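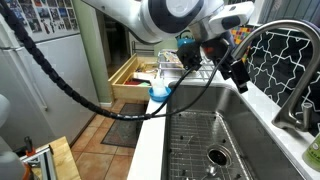 Can a robot arm do the washing up yet?

Posted by kettle_and_bolt

I run a small workshop kitchen for a shared unit. We have one steel sink, a draining rack and far too many mugs. I keep seeing clips of arms putting dishes away and would like to know how much of it is real. Cost aside, could a single arm with an ordinary two-finger gripper clear a sink of mixed crockery and cutlery, rinse it and rack it, without someone standing over it? The maker's page for the Worneo arm says "kitchen ready" and gives no figures at all. I've got bench space next to the sink and a 13 A socket.

Ferdinand Hollenstein

Partly. Break the job into steps and you get different answers for each.

Picking up a dry, matt mug from a known spot is solved well enough to be boring. Picking up a wet spoon from the bottom of a steel sink is still hard. Depth cameras that rely on projected light do badly on polished metal, so the arm gets holes or false surfaces exactly where it needs a height. A wire grid in the sink makes it worse: a fork lying along the rods looks much like the rods, and a fingertip that goes 2 mm too low will catch on them.

We ran a Giklow arm over a test sink in December. I logged 343 pick attempts on mixed items. Mugs and bowls were fine. Nearly all the failures were cutlery, clear plastic and anything nested inside something else. Average time per item was 50 seconds, including retries. You would do it in three.

Other things to check before spending money:

Reach. A tall swan-neck tap takes up a lot of the space the wrist wants to pass through. Planning round it is possible, but the arm ends up in awkward poses.
Cables. Allow slack for full wrist rotation and keep the loops clear of the tap and the rack.
Sealing. Look up the rating of the gripper separately from the arm. They are often different.
Scrubbing. Contact force on a dirty plate is a control problem of its own. Rinsing is easier.

Unattended, I would say no. Supervised, with plastic crockery only, yes, slowly.

Wyss

Buy a dishwasher. It is a machine and it does the chore.

irnier_user2

Agree with Ferdinand on cutlery. We have an Irnier unit on the shop floor sorting castings and it runs all night, but every part is the same shape and arrives in the same tray. Move the tray by a hand's width and it needs teaching again. Your sink is different every time you look at it.

One thing he left out is drawers. If you want the spoons put away as well, somebody has to leave the drawer open or the arm has to pull it, and ours has never managed a handle reliably. Does the Worneo come with a force sensor at the wrist? The older one didn't.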